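Countertop overhang

A countertop overhang is the part of a counter slab that extends past the face of the cabinet or wall beneath it. Overhangs are found on kitchen counters, islands, bathroom vanities and bars. They keep spills off cabinet fronts, hide small errors in cabinet alignment and, where deep enough, provide knee room for seating.

Dimensions

Overhangs are usually classed as standard or seating. A standard overhang projects roughly an inch past the cabinet face and needs no support of its own. A seating overhang is much deeper, with 14 inches a common figure at counter height. Bar-height seating needs less, as the legs hang closer to vertical. End overhangs, at the open side of a cabinet run, are often cut flush where a walkway passes.

Support

The load on an overhang acts as a lever on the part of the slab resting on the cabinets. The safe unsupported depth depends on the material, its thickness and the share of the slab that is bearing. Natural stone is strong in compression but weak in bending, and a vein or filled fissure running parallel to the edge lowers its capacity further. Slabs 3 centimeters thick are generally allowed a deeper free projection than those of 2 centimeters, which are often laid over a plywood deck.

Supports include corbels, flat steel bars let into the cabinet tops, and legs or end panels. Flat bars are hidden from view but must be fixed before the slab is set. Corbels can be added later.

L-shaped counters

In an L-shaped counter the inside corner concentrates stress. Fabricators cut it to a small radius, as a square cut tends to start a crack. Long runs are made in 2 or more pieces, and the seam is kept away from sink cutouts and from the deepest part of the overhang.

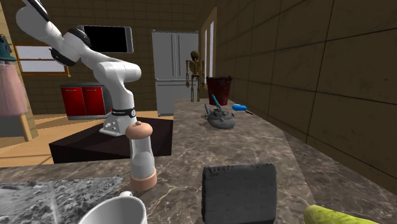

Comments

Deligiannis: The section on support should mention dishwashers. There is no cabinet top under that stretch of slab, so a seating overhang behind one has much less bearing than the drawings suggest, and the bars have to be carried across to the cabinets on both sides.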